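The cell was down again this morning, and this time I can say why.

We have two arms at Tretthorpe working on a small gear job. The arm picks up a gear and puts it on a round white plate. A person could do it half asleep. The arms had been doing it well enough that Ruwan and I stopped watching every cycle, and I think that was the first mistake.

Run 1708 is the one that stopped. The arm came down over the plate and tripped on joint torque with the gear partly on its peg. The log blamed the gear fit. I believed it and spent most of an afternoon checking bores, and every one of them was fine.

Neusa Furtado found it. She moved the wrist by hand through the last part of the approach with the power off and felt it drag near the end of the turn. A cable loop was catching on a bracket edge. The jacket had a nick in it 6 mm long. Every time the wrist rotated past a certain angle the loop pulled tight, the controller read that as contact, and it pushed or stopped depending on which threshold it hit first.

I had added slack to that cable in August because it was too tight then. So the snag is mine.

What bothers me more is the restart. The fault clears with one button, and the arm resumes from where it was. Ruwan had his hand near the plate, clearing a gear, when I reached for that button. I didn't press it. We now have a rule that the power comes off before anyone reaches over the mat, and the reset waits 20 seconds. 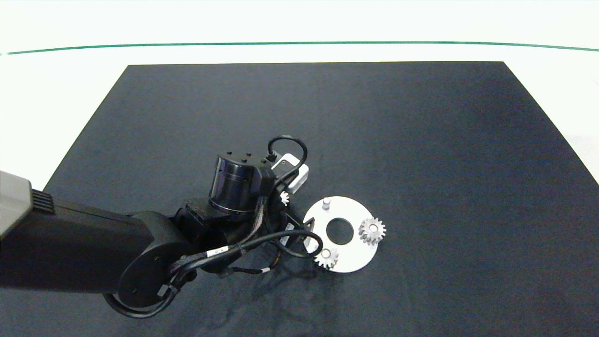
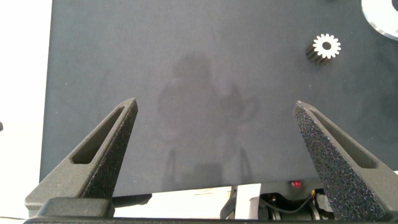
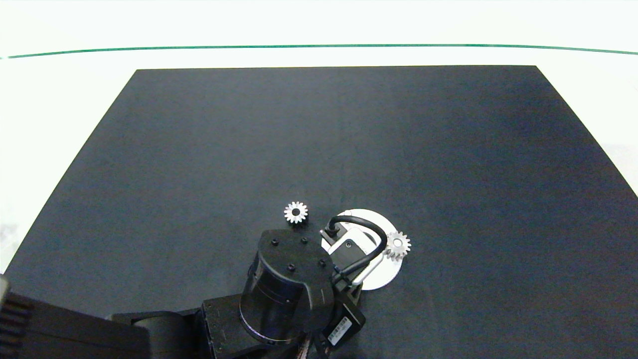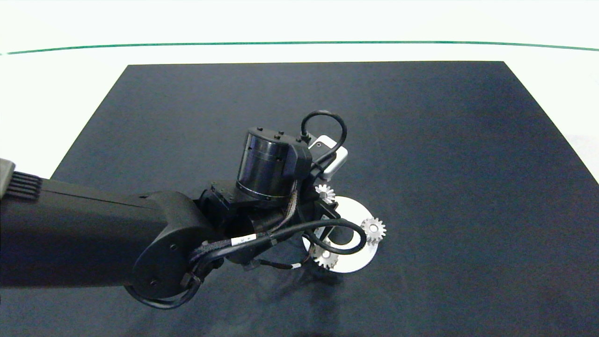
I replaced the nicked cable and shortened the loop, then tied it down in 2 places. Neusa wants a proper sleeve over the whole run, and Zuleica Brito has asked Lacerda for a price. Until it comes we check the cables by hand at the start of each shift, through the full turn of the wrist, both arms.

I also changed the log message. It used to say "gear fit error" for any torque trip below the approach height. It now gives the joint number and the torque reading, and leaves the guessing to us. Adaeze Bassey pointed out that the same message is in the code for the Nalwood cell, so that one gets changed next.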